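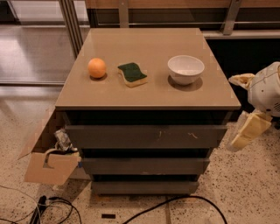 Moisture Loss and Drying Behavior of Cellulose Kitchen Sponges Under Household Conditions

Mathis Jacquet, Agathe Rolland, Maxence Lemaire
Submitted 1/13/18

1. Background

Kitchen sponges stay damp for long periods between uses. A damp sponge supports bacterial growth, and drying time is one of the few factors a household can change without buying anything. The course handout suggested a drying experiment with a fixed sample size and a balance readable to 0.1 g. We chose sponges over cloths after a pilot run in August, in which folded cloths gave masses that varied with the tightness of the fold.

The question for this report is how resting position affects the rate of water loss from a saturated and hand-wrung sponge.

2. Materials

Sponges were bought in one batch from the Clolis store near campus. Each was a plain cellulose block with no scouring layer. Samples were rinsed three times before first use to remove the softening agent, then oven dried and weighed. Units with visible tears were discarded.

Mass was recorded on the lab balance. Room temperature and relative humidity were logged with a Chevalier hygrometer placed beside the samples. The logger stores one reading every ten minutes.

3. Method

Three positions were tested:

Flat, on a glazed tile
On edge, on the same tile
Suspended, on a wire hook with no surface contact

Each sponge was submerged for five minutes, wrung by the same person, and weighed. Wringing by hand is not a controlled operation. We reduced the effect by rejecting any sample whose starting mass fell outside 5 percent of the mean for its group. A mechanical press was considered, but the one in the Plovbridge workshop leaves the foam compressed and changes its thickness.

Weighings were made every hour for the first eight hours and once more at 24 hours. A total of 441 weighings were made. Of these, 256 came from the first series and the remainder from the second, which was run after the hygrometer battery had been replaced.

4. Results

Suspended samples dried fastest in both series. Samples on edge followed closely for the first three hours and then fell behind as water collected along the lower face. Flat samples dried slowest. At 24 hours the flat group still held measurable water, and the underside was damp to the touch in every case.

The early part of each curve is close to linear, as expected when the surface stays wet and evaporation is limited by the air. The later part flattens — the water must then move through the pores before it can leave. The change of slope came earliest in the suspended group.

Humidity had a visible effect. The second series was run in drier air and all three curves were steeper, but the order of the positions did not change.

5. Sources of Error

The balance was moved once between series and leveled again. Air movement near the door was not measured. Samples were handled with tongs, which removed a small amount of water at each weighing; a blank test put this below the resolution of the balance for all but the wettest samples.

Bacterial counts were outside the scope of the project. Drying time alone does not establish that one position is more hygienic.

6. Further Work

Inès Hoarau has proposed repeating the test with sponges that carry a scouring layer, placed with that layer up and then down. The wire hook should also be replaced with a thinner one, as the present hook pinches the upper corner and holds a drop of water there.

Raw data and the fitting spreadsheet are in the shared course folder under Andale.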